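How to clean a hard-shell suitcase and free a stiff zipper

By Primo Bassi
August 2023

A hard case picks up black scuffs, sticky spots from baggage labels and grit along the zipper. Most of it comes off at home with things you already have. Set aside an afternoon, mainly for drying.

What you need

Dish soap
900 ml of warm water
2 microfiber cloths
An old toothbrush
Baking soda
A plain white candle or a zipper wax stick

Clean the shell

Empty the case, including the inside pockets, and shake it out over a bathtub. Wipe off dry dust first so you don't rub it into the finish.

Mix a few drops of soap into the water. Wring the cloth out well and wipe along the ridges, then rinse with clean water on the same cloth. For black marks, use a paste of baking soda and water on a damp cloth and rub lightly. Try it on the bottom of the case first. Skip acetone and scouring pads on any plastic shell.

Label glue softens under a little cooking oil. Leave it for 13 minutes, scrape with a fingernail and wash again with soap.

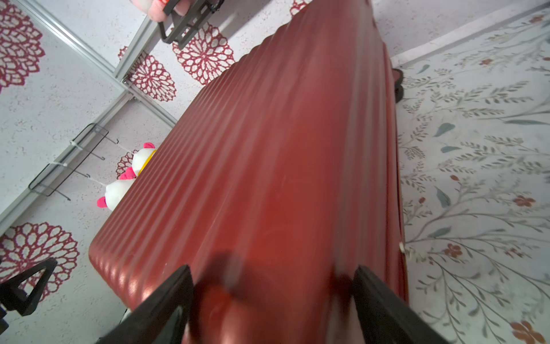
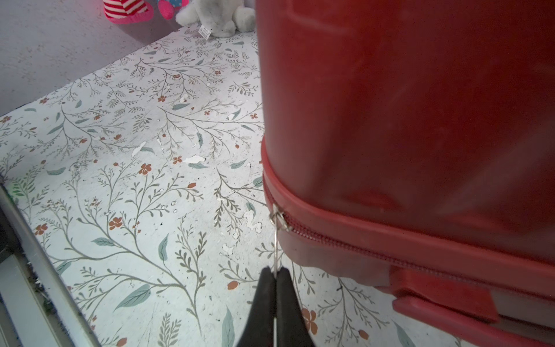 Red hard-shell luggage. The second picture shows the zipper track and its metal pull tab.

Free the zipper

Brush the teeth with the dry toothbrush, following the track all the way around the corners. Wipe with a barely damp cloth and let it dry.

Rub the candle along both sides of the teeth. Run the slider back and forth in short strokes and add wax where it drags. If it stops dead, look for lining fabric caught behind it and ease the fabric out sideways. Don't use spray oil, as it stains the lining.

If the teeth open up again behind the slider, the slider is worn. Squeeze its sides very gently with pliers, or take the case to a luggage repair shop.

Dry and store

Leave the case open overnight, out of direct sun. Store it in a closet with the zipper closed.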